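Setting up a slatted bench as a carton rack

A low slatted bench makes a good rack for small cartons. It keeps them off the tabletop and air can move under them. I use a Graltska bench, but any small one with flat slats will do. Allow 45 minutes the first time.

Wipe the slats along the grain and let them dry. Set the bench on the table and press each corner to check for rocking. Then stand one carton on top. If it tips, the gaps are too wide for that size. 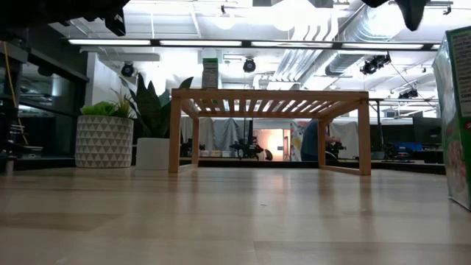

Marisol wrote in to ask whether a folded cloth under the short leg is enough. She tried it on her Eskildsen bench and it slipped within a week.

Use a felt pad instead, stuck to the foot of the leg. Trim it flush with scissors.

Next, pick a starting end. I start at the left and work toward the right. Set each carton upright, with its base across at least two slats. 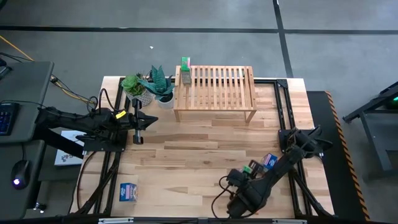

Sort by color or by contents before you add more. Put the second carton tight against the first, then begin a new row in front. Keep the labels facing the same way if you can.

Leave a gap before anything of a different kind, such as juice. The gap gives your fingers room to lift a carton out. 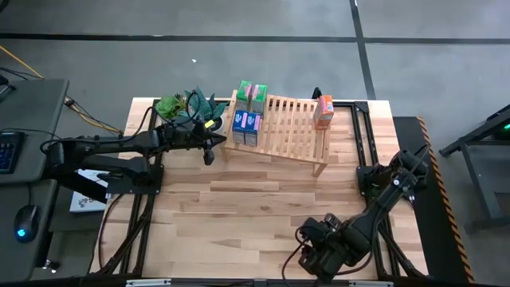

Written by the storage editor, Dindale Home Notes

Check the rack every Thursday or so. Wipe up drips before they get into the slats, and retighten the leg screws if your bench has them.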